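The orange basket corner

December 2019

Welcome to the latest page of the Wustonwood play food gallery! Lucienne Collet here again, and this time it's all about one orange basket, which I have loved since the minute I unpacked it. It went straight into the bread section of our pretend shop, and I think it's the most cheerful thing we have had on these pages all year. The scalloped rim gets me every time - all those little loops running right round the edge, like piping on a cake.
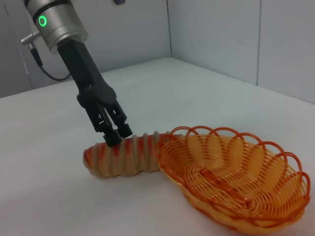

The twisty striped roll tucked up against the rim. Look at those diagonal stripes!
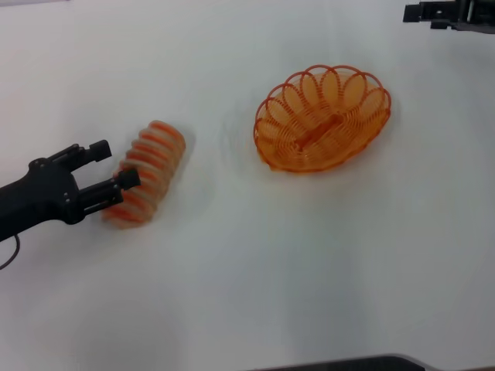
Orange and white rings on one side, orange loops on the other, and plenty of white table between them. 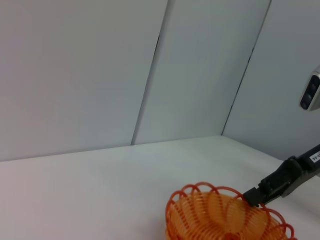 The basket against pale grey, with the light coming through the coils. Such a lovely tangerine glow inside.

How do you clean a basket with this many loops?

A washing-up bowl of warm water, a small squirt of washing-up liquid and an old soft toothbrush will do the job. Work round the rim first and leave the base till the end, then give it a good shake over the sink and stand it on its side on a tea towel overnight. Mine go nowhere near the dishwasher.

A bit more about the shop, for anyone new to the gallery. It began as a single shelf of Dalgleish tins and a till with a sticky drawer, and the collection has now reached 96 pieces, of which 8 are baskets. Bread is my favourite section by a mile. Fruit always looks like fruit, but toy bread comes in every shape going: plaits, buns, cobs, long thin sticks, and twists that could pass for seashells if you put them on the wrong shelf. I like them best with only one or two to a basket, so the pattern of the weave still shows.

Colour matters a lot to me too. I used to put everything in plain brown baskets from Wedholm, and very smart they looked, but the bright ones are so much more fun on a dark winter afternoon. Orange on white is my new favourite (sorry, green!).

Still on my wish list are the Vadell cake stand with its lid and a proper set of little paper bags for the counter. The cheese section is next in line for the gallery, all five wedges of it, and I've already started clearing a shelf - more pictures as soon as it's stocked.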